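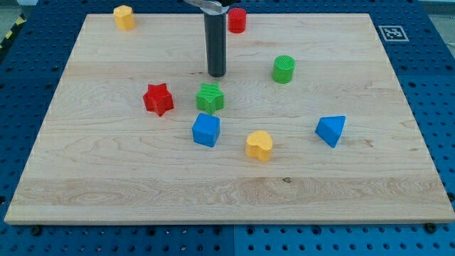
Hertta Vuorinen
Course tutor, Companion Animal Behaviour, Pliltham

Session 4 handout: Barking, whining and other noise in young dogs
2019-01-16

Last week we finished with body posture. This session deals with sound, and mainly with dogs under a year old. Bring your recording sheets, as we will use them in the second hour.

1. What counts as a vocalisation

For this course we use five headings: bark, whine, growl, howl and yelp. Some books split these further. You may do so in your own notes, but please keep to the five on the sheets or the totals cannot be compared.

Grumbling (a low, broken noise, often made when a dog is moved off a bed) goes under growl. Write "soft" next to it. A soft growl in play and a hard growl over a food bowl are the same heading but should never be read the same way.

2. Context first

Write down what was going on before you write down the sound. Who was in the room, what the dog wanted or was avoiding, and what people did next. Owners tend to start with a label such as "stubborn" or "jealous". Leave those out of the record. If an owner uses one, put it in quotation marks and ask what the dog did.

3. Demand barking

Short, repeated barks aimed at a person, with pauses in between. The pauses matter: the dog is usually looking at the person during them. If talking back, laughing or pushing the dog away is followed by more barking, treat the reply as a reward for the time being.

Case: Pringle, a young terrier cross seen by Demetrio Villalobos in August. The log covered 2 weeks and held 513 barks, nearly all of them in the hour before the evening meal. The family fed him at once if he was loud and late if he was quiet. They moved to feeding after a short silence, first three seconds, then ten. Barking rose for four days before it dropped — tell owners to expect this.

4. Whining

Harder to place. It may go with greeting, frustration, cold, a full bladder or pain. A sudden change in an adult dog goes to the vet before it goes to us.

5. Reading and homework

Peltonen, course reader, pages 47 onwards. Skip the tables.

Record one dog for 20 minutes on two separate days, same time of day if possible. Hand sheets to Lama Atallah in the office or leave them in the tray. Late sheets will be marked but not discussed in class.

Session 5: growling over food and toys.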